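Storine phone cell: setup and upkeep notes
Maintained by Karabo Visser and Palesa Steyn. Last full pass through this file: February 28, 2019.

Welcome, and thank you for reading this before reaching for a screwdriver! These notes go with the Storine recordings, in which two arms pick up phones and put them on stands, but they are mostly for whoever is looking after the cell this month. If you only came for the data, the short part you want is near the end.

Starting the day

Switch on the arm supply, then the computer, and give both arms a minute to find their rest position before you touch anything. If one of them sags or hums, turn it off again and write to Palesa. Please don't try to push it up by hand with the power on (we have all been tempted, and Eliécer Marulanda spent a long afternoon putting the shoulder back in line after one of us gave in).

Next, take hold of each base plate and see whether it rocks on the front rail. It shouldn't move at all. If it does, tighten the plate bolts a little at a time, going corner to corner, and run the home routine again before recording.

Cables and hoses
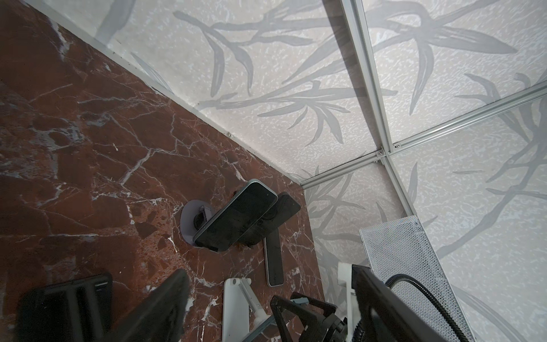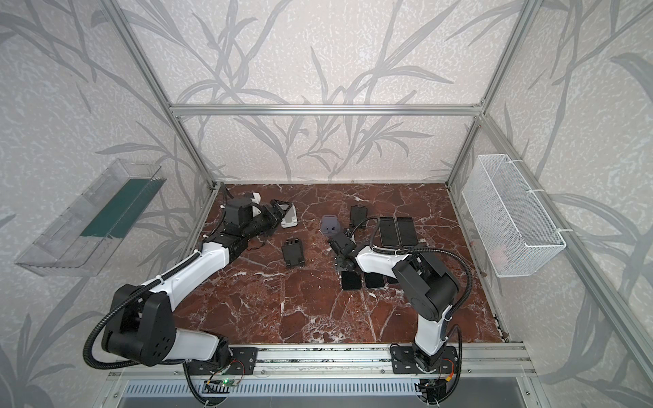

The hoses need more of your attention than any other part of the cell, so be patient with them. Each one has to be long enough for the wrist to turn all the way over and short enough that it won't sweep a phone off its stand on the way back, and finding that length took us most of February. On the left arm, the hose loops out from the shoulder joint and runs along the white segment toward the wrist, held with small white zip ties; when you replace a tie, leave it loose enough that the hose can slide under it. Move the arm slowly through its whole reach afterward and watch the loop, especially close to the mesh basket on the right wall, where a hose can rub if it is left too long.

Grippers

Wipe the fingers with a dry cloth every 100 episodes. Lungile Coetzee likes to do it more often, and her phones do seem to slip less! Look over the finger screws while you are there. Spare fingers are in the Dinsa drawer, and when you take the last pair, please tell Fatima Oyewole so that she can order more from Edier.

Tabletop

Brush the marble before each session, working from the back corners to the front. Grit under a phone changes how it slides, and it scratches the screens too.

About the recordings

There are 2901 episodes, of which 2261 were kept after review. The rest are stored in a separate folder with a short note on each, mostly dropped phones and a few stretches when a hose got in the way. Every episode has a side view and wrist views, along with the joint positions. Episodes made after a gripper change carry the word "refit" in their notes.

The cell was moved once, from the Drurnevby site, and the cameras were calibrated again afterward. Use the calibration file stored beside each episode, even where two of them look the same.

Questions go to Karabo first, and to Palesa for anything to do with power.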